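INTD 241 Materials and Finishes
Handout 2: White and Near-White Surfaces

Reading for this week: the chapter on paint sheens in the course pack. Bring your swatch ring to the studio.

1. What we mean by white

Paint makers sell hundreds of whites. Most contain a small amount of another pigment, usually yellow, red, gray or blue. You rarely notice the tint on one chip. Put two chips side by side and it shows at once. For this course, call a white warm if it leans yellow or red and cool if it leans blue or gray.

2. Light reflectance value (LRV)

LRV runs from 0 (black) to 100 (a perfect white). Ceiling whites are usually above 85. A wall at 70 still reads as white in a bright room, but can look gray in a north-facing one. Write the LRV on every finish schedule you hand in.

3. Sheen

Flat and matte finishes scatter light in all directions. They hide dents and patching but mark easily. Satin and semi-gloss reflect more light in one direction and clean up better, so they go on trim, doors and kitchens. Two surfaces painted from the same can will look like different colors if the sheens differ.

4. White on white

With color taken away, the eye depends on shading to find an edge. Crown molding on a white ceiling shows up by its shadow. Under flat, even light the shadow goes and so does the molding. You have three ways to bring an edge back: move the light to one side, change the sheen, or drop one surface by at least 10 points of LRV. 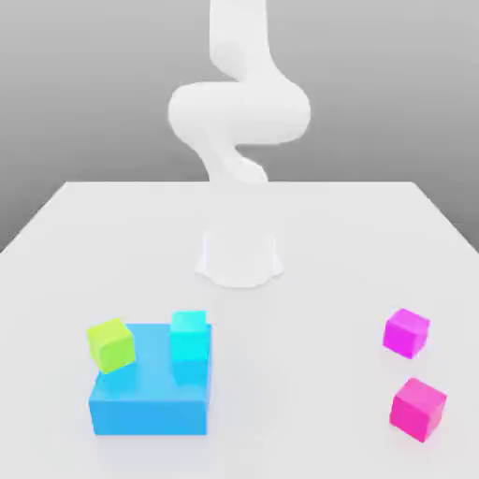 Fig. 1. White base on a white tabletop (computer rendering). Faint gray shading defines most of its outline.

5. Case: the Allstead lobby

The lobby has 1252 square feet of wall and 533 square feet of ceiling. The first schedule used one cool white throughout, all matte. The revised one keeps it on the ceiling and puts a warmer white, LRV 74, on the walls. Trim is the ceiling color in satin. Compare both schedules before class.

Assignment

Paint two sample boards, one matte and one satin, from the same can. Look at them at noon and again under a lamp at night. Write one page on what changed. Due Friday, April 8, 2022, at the start of studio.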